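Forum Vente entre particuliers > Emballage et expédition
Sujet : Envoyer de la vaisselle ancienne sans casse, vos méthodes ?

zineb_f
Bonsoir à tous ! Je vide le vaisselier de ma grand-mère (faïence, tasses fines, une soupière magnifique que j'ai un mal fou à laisser partir) et je me lance enfin dans l'envoi par colis. Jusqu'ici je ne faisais que de la remise en main propre. J'ai lu à peu près tout et son contraire sur le calage, alors je vous expose mon plan et vous me dites ce que vous en pensez.
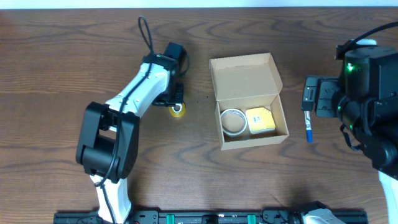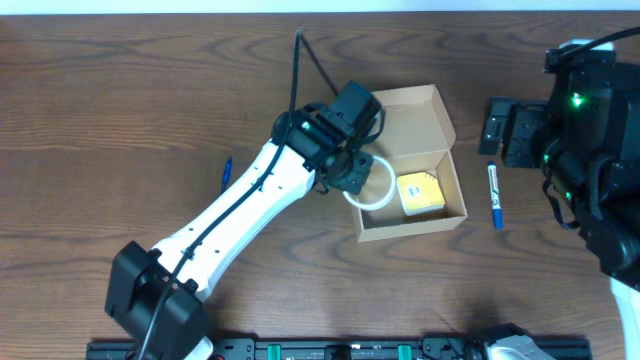

Côté emballage : un carton sur la table en bois.

Donc, mon plan : chaque assiette dans du papier de soie, puis du papier kraft froissé, et je les range debout, sur la tranche, comme des vinyles. J'ai essayé avec les assiettes à dessert et j'adore, ça se cale tout seul ! Pour la soupière, par contre, je sèche. Couvercle posé dessus ou à part ?

Rosario Cocco
Debout, oui, mille fois oui. À plat, c'est celle du dessous qui prend tout. Pour la soupière, couvercle à part, emballé séparément, et tu remplis l'intérieur de papier bien tassé. Surtout les anses : un boudin de kraft de chaque côté.

mirabelle54
Pas d'accord avec Rosario sur le remplissage. Si tu tasses trop, la faïence déjà fêlée travaille et elle lâche pendant le trajet. Moi je garnis souple, et je mets tout dans un deuxième carton.

Rosario Cocco
Une pièce fêlée, je ne l'expédie pas, ou alors l'acheteur est prévenu par écrit. Le double carton, d'accord, mais il faut 10 cm de vide entre les deux, bien remplis, sinon on paie du poids pour rien.

mirabelle54
10 cm ! Tu envoies des pianos ? 5 suffisent largement pour une tasse.

Rosario Cocco
Pour une tasse, peut-être. On parlait de la soupière :)

zineb_f
Merci, je prends des notes ! Et le ruban adhésif ? J'ai commandé du Funer en papier gommé, c'est joli comme tout, mais il faut le mouiller et j'en mets partout.

tontonbricole
Le gommé tient super bien, à condition d'attendre un peu avant de retourner le colis. Trois bandes dessous, en H, et on n'en parle plus. J'ai essayé le Varketti l'hiver dernier, il se décollait dans le garage dès qu'il faisait froid. Jamais racheté.

mirabelle54
Ah tiens, moi j'en suis contente du Varketti ! Mais je stocke dans la cuisine, ça joue sûrement.

zineb_f
Petit retour du dimanche : 27 assiettes parties en 2 colis, et l'acheteuse vient de m'écrire, tout est arrivé entier !!! Je suis ravie - et un peu fière, je l'avoue. J'ai suivi le test de Rosario : on secoue le carton, et si ça bouge on rouvre. J'ai rouvert le deuxième, il restait du jeu dans un coin.

Rosario Cocco
Bravo ! Et la soupière ?

zineb_f
Euh... elle est sur mon buffet. Je la garde encore un peu.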